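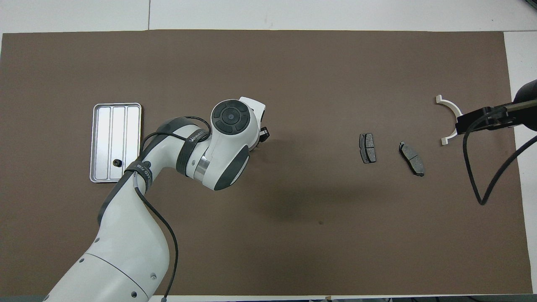
The one where we stopped showing it the easy ones

I promised back in the winter that I'd write up how the brake pad work was going, and then I didn't, and then Brendan Dunne asked me twice in the same week whether the blog was dead. So, the blog is not dead, and I've got a result to tell you about (a small one, but I've been walking around with it in my pocket for days and I want to show somebody).

If you're new here: I work on teaching robot arms to handle parts by showing them how. A person guides the arm through the job by hand or by remote, we record the whole thing, and then a model is trained to copy what the person did. It's called imitation learning, and on a good day it feels like teaching a very patient kid to set the table. The project is called Stisden, and the job is sorting. Brake pads get laid on the mat, and the arm has to pick each one up and put it in the tray, friction side up, whichever way it was turned when it started.

For most of last year we collected demonstrations the way I think nearly everyone does. Put the pads down, do the task, reset, do it again. We ended up with 1,376 of them, and I was proud of that number. I may have mentioned it at a family dinner. The trouble was that the model we trained on all of it was good at pads lying nice and straight and pretty hopeless once one was turned at an angle. It would come down over the pad as if it were straight, catch a corner or one of the little tabs on the backing plate, and push the thing across the mat like a kid pushing peas around a plate.

Pádraig Mac Suibhne, who has the desk across from mine and a much longer memory for old papers, suggested we go through the recordings and look at the starting positions. I didn't much want to, so I put it off until a Friday afternoon when there was nothing else to hide behind. We plotted every starting angle, and there it was: a great big hump around straight up and down, and almost nothing out at the sides. People are tidy! You hand a person two brake pads and ask them to scatter them, and they set them down neatly, a comfortable distance apart, facing the way they'd want to pick them up. I had done it myself, hundreds of times, while believing I was being random.

So we did two things. First we threw out most of the tidy ones, which hurt more than I care to say. After thinning we kept 249. Then we recorded 149 new demonstrations where the computer chose the angle and the spot for each pad and whoever was running the arm had to put up with it. Some of those placements are really annoying. You get one pad nice and square and the other tipped over to the right, close enough to the fixture that you have to think about your elbow before you think about your fingers.

We trained on the new, smaller set in April with the same model and the same settings as before, and then ran 20 trials with angled pads, which neither version had seen. The old model managed six. The new one managed 17. I made Pádraig run the old one again because I thought we'd loaded the wrong file, and it got six again, though a slightly different six.

Now, the usual cautions, and I do mean them. Twenty trials is not a lot. It's one arm, one mat and one kind of pad, and we changed two things at once, so I can't tell you how much came from dropping the tidy recordings and how much from adding the awkward ones. Brendan pointed that out within a minute of my telling him, bless him. We're training the in-between versions now — all the old data plus the new, and the thinned set by itself — and I'll post those numbers whichever way they fall.

The three failures are worth a word too. All of them happened at the moment of letting go. The grasp was fine, the turn was fine, and then the pad was released a little high over the tray and landed crooked against a ridge. I have a hunch that's us again, since when I went back and watched my own recordings I let go early too, every single time, like I was dropping mail in a slot. I'm going to redo a batch of those with slower hands.

A couple of people have written to ask whether the same trick would help with pegs and connectors. I don't know! The folks on the Vivach project next door are having a look at their own starting positions this month, and they've already found a lopsided hump of their own, so I'd say it's at least worth an afternoon with a plotting script. If you try it on your setup, please write and tell me what your hump looks like. Mine is taped to the side of my monitor.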